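News > Music > Choirs and Singing

The Makthorpe sing-through is back, and this time they want 588 of us

I nearly dropped my coffee when the email came in. The Makthorpe open sing-through is happening again this November, after two years of everybody asking and getting a shrug, and they've moved it out of the old chapel and into the Lekmont, which has a real stage, real heat and (please, let it be true) more than one bathroom.

The Lekmont seats 800. The plan is to put 588 singers on the main floor, sorted by voice part, and let family and friends have what's left, mostly up in the balcony. Last time there were 50 of us altos squeezed into pews built for much smaller people, and I sang the entire second half with somebody's tote bag on my foot. I had a wonderful time! But I'm not going to complain about a padded seat.

If you've never done one of these, it works like this. You show up in the morning, you get a score, you rehearse until lunch, you rehearse a little more, and at five o'clock you sing the whole thing straight through for whoever wants to listen. There are no auditions. You don't have to read music well, although it helps to sit beside someone who does, and I've made at least two good friends by leaning over and whispering "where are we?"

The program this year is half church music and half folk songs in new arrangements, and I'm more excited about the second half than I probably should be. The Yusof Singers, who are leading the day, have been doing close-harmony versions of work songs and lullabies for a while now. I heard them in the spring in a room with terrible carpet and they still made the hair on my arms stand up. They don't push the sound at all. They just sort of talk the tune at you, and then suddenly there are six notes going at once and you can't tell where they came from.

There'll be an orchestra for the church half. For the folk half it's voices only, except for one drone played on a little pump organ from the Valtier collection, and I plan to go up and look at it during the break, because I'm like that.

Singer places open at nine in the morning on the first of the month, online or at the Lekmont box office. Tenors, you know they always run short of you, so go ahead and bring a brother-in-law. Basses tend to fill up later than sopranos but don't count on it. Scores are loaned for the day and you need a pencil (no pens, they were very firm about pens last time). Lunch is on your own, and the bakery across the street does a good cheese roll if you get there early.
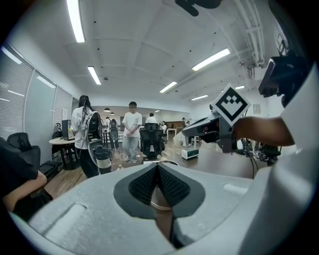

A hand-held gripper, up close.

Balcony tickets for the five o'clock sing go on sale two weeks after the singer places. I'll be down in the altos again, second or third row if I can manage it, with cough drops to share.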